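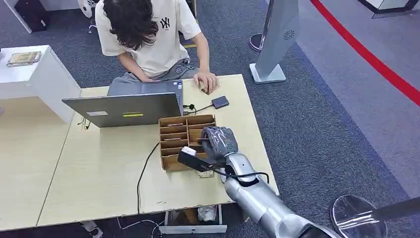
R. Alemneh
Contributing Writer, Fiction

Clearing Procedure

The instructions for closing the Hatley office ran to 2 pages and assumed that every object in it had a category. Furniture went back to the landlord. Paper was kept or shredded. Electrical items were matched to their parent device, tagged, and shipped to Pravelgate on one pallet. Anything that could not be matched within the working day was to be entered as residue.

I had been at Hatley long enough to be given the desk work. The desk was two tabletops pushed together, and the seam between them had been collecting staples and pencil dust for as long as I had sat there. I ran a ruler down it before I started. Then I opened the laptop, set the wooden organizer on the far side where it could be reached, and loaded the parts list.

The list had 484 lines. Each line gave an item, a parent, a slot and a status. Small parts went into the organizer in list order, with a card in the slot to hold the place if the part was missing. The cards were plain tan stock. I wrote the line number in the upper corner and the date last seen, if there was one, below it. Most had no date.

By midmorning the paper was done and the phones were done. The label printer was matched to its power supply after a short search of the window sill. A card reader turned up with the wrong cable and was corrected. I ate at the desk and kept going.

Line 200 was a charger. Black body, white tip, long cable. Parent: Steltatent field unit. Status: active.

The Steltatent units had been withdrawn the previous December. There had been 3 of them at Hatley, and I had packed them myself, each in its gray foam, and signed the sheet. The sheet had a column for chargers and I had put a check mark in it for every unit. The boxes had been sealed and collected. Pravelgate had confirmed receipt of complete sets.

The charger was therefore at Pravelgate. It was also on the desk.

I opened the old shipping record and compared the output rating. It agreed. I compared the cable length against the edge of the tabletop, which I had measured that morning for the landlord. It agreed within the tolerance of the ruler. There was a soft bend in the cable a hand's width from the plug, where somebody had been in the habit of wrapping it around two fingers, and the record had no column for that.

I put my head down and went back through the cards. I was looking for a line I might have skipped, a spare or a replacement issued late. I went through the stack by the corner numbers, first forward and then in reverse. Every card was where it should have been. The software offered me three choices for the line: match, transfer, residue. Match needed a parent on site. Transfer needed a receiving line at Pravelgate, and theirs was already filled. I hovered over the third.

Residue is collected in a clear bag and weighed. The weight is entered and the bag goes out with the general waste. I had entered residue before, in other offices, without any difficulty. Rubber feet, loose keys, a bracket that fitted nothing.

The person who had used the third unit used to leave it charging on my side of the seam overnight. The outlet on the other side was unreliable. In the morning it would be gone before I came in and the charger would be left coiled by my keyboard, the cable wound into a figure eight and the plug tucked through the middle. I had never asked for it to be moved. When the transfer to Pravelgate came through, in the same week as the units, there was a cake in the kitchen and a short speech. I had a delivery to sign for and missed most of it.

I closed the menu without choosing.

There is a fourth option, which is available only when the record is edited at the level of the site. It is called retained, and it exists for fixtures such as wall clocks. It asks for a reason and accepts up to one line of text. I typed "in use." The software accepted this and moved the cursor to line 201, a desk lamp, matched.

The remaining lines took until the lights on the stairs went off. I put the last cards into their slots, printed the closing sheet and signed it. Status of site: cleared. Items retained: 1. Date: 20/09/2023.

Then I wound the cable into a figure eight, tucked the plug through the middle and put the charger in my coat. The Pravelgate office is on the same train line as my apartment, two stops farther out. I checked the timetable before I shut the laptop down.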